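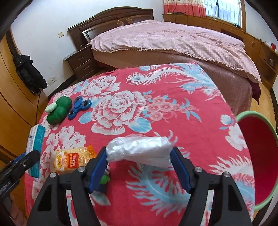 Session 8 is about the stuff that has no home. Last time we dealt with things that belong somewhere and have merely wandered, such as scissors, library books and the good tin opener, and the cure was to walk them back. Today's lot is harder. Tip out any drawer, handbag or child and you get what I call the residue, and it has a family likeness wherever you go. A blue fidget spinner next to a lobed green toy, a snack packet, a small cardboard box tipped on its side, something done up in a clear plastic bag: every household I have worked in could supply its own version by teatime. What makes the residue difficult is that each piece is too good to throw out and too small to have been given a place. It also likes a busy background. Red cloth with white peonies the size of dinner plates and a long-tailed bird sailing over the top is a handsome thing to own and a terrible thing to look for a small toy on.

Reading for this session: Escobar, course notes, part two, the pages on surfaces. If you were given the older Mutard edition, the same material is in the chapter called "Flat Places and Their Enemies", which the publisher later made me rename.

1. The surface comes first

Before you sort anything, decide what you are sorting on. People skip this and begin on the floor, where they kneel on a hairclip and lose heart.

A bed is the traditional choice. It is large, it is at a forgiving height, and it carries a built-in deadline, as somebody will want to sleep in it. Its weakness is that it's soft. Small things roll into the dip made by heavy things, and anything thin gets under a fold.

A plain sheet spread over the top is the best two minutes you will spend all evening. White or pale grey. I know the patterned one is prettier. At the Endine weekend we had everyone sort the same bag of bits on a floral cover and then on a plain pillowcase, and the florals were still at it when the kettle had boiled and been emptied. One student maintained that she worked better with flowers, and she was given a second bag, and we don't discuss it.

If the patterned cloth is all you have, turn it over. The back of most printed bedspreads is duller than the front and will do you nicely.

2. The basin

You need one open container within arm's reach. A washing-up bowl or any wide basin will serve. A lidded box is no good at this stage: you will put the lid on, feel finished, and meet the contents again in November.

The basin is for things that leave the room. They may be going to the kitchen, to the neighbour who lent them, or to the bin. Don't subdivide it. Students always want to subdivide it, and those from the Zamora group brought little dividers they had cut from cereal packets, with labels. The dividers then had to be sorted.

3. Four awkward classes

The wrapped thing. Anything in a bundled-up clear bag gets opened, even if you think you know what it is. Clear plastic gives people a confidence it doesn't deserve. Once it has been scrunched and folded over on itself you can see that there is something in there, and that's the end of your information. Open it, look, and decide. If it goes back in a bag, lay the bag flat and fold it once.

The packet. Food found among toys is to be treated as food. Check whether it is sealed. Sealed goes in the basin for the kitchen, open goes in the basin for the bin, and nothing is eaten during the session. This rule has a history and the history is me.

The box. An empty box is furniture for a mouse. A full box is a small cupboard you have forgotten about. You can't tell which from the outside, particularly when it's lying on its side, so pick it up and shake it gently by your ear. Keep a box if the thing it came with lives in it. Boxes kept "in case we need to send it back" may stay for as long as the receipt is legible.

The fidget. By this I mean spinners, squashy toys, clicking things, and whatever came free with something. They are used by being left about, so hiding them in a chest doesn't work; they're out again by morning and so is everything that was on top of them. Give them a shallow dish near wherever people sit. When the dish is full, the owner picks what goes. The owner, please note. I once rehomed a plastic frog on my own authority and was still hearing about it at the child's school concert.

4. Order of work

Spread the lot out in a single layer. If it won't go in a single layer, do half.

Take rubbish first. It is the only part that gives quick results, and you'll want some.

Then take food, then anything borrowed, then the wrapped things. Leave the fidgets till last. You will play with them otherwise.

Look along the cloth from the side, with your head low, before you say you're done. Small objects tuck themselves against bigger ones, and a green bit the size of a bean can sit beside a packet all evening without being noticed from above.

Shake the cloth out over a hard floor. Whatever you hear land, you missed.

5. A word on how much

I kept a tally once, during a wet month in the Jirnum flat, of every homeless object I picked up. It came to 2,284, which includes nearly 100 pen lids and no pens to speak of. I mention it so that you won't be cast down by your own totals, and to discourage you from keeping one. Counting is a way of handling a thing without deciding about it.

For next time

Choose one drawer. The kitchen drawer is permitted, but I'd suggest working up to it. Tip it out on a plain cloth, have your basin ready, and write down the first object you couldn't place, with a line on why. Bring the note. Please don't bring the object; the cupboard here is still full of the ones people brought in spring.

If you finish early, make the bed. A checked quilt pulled straight will make a room look tidied even when the residue has only moved to the windowsill, and I would mark that as a pass.

Gervasio Escobar
Handout revised August 2026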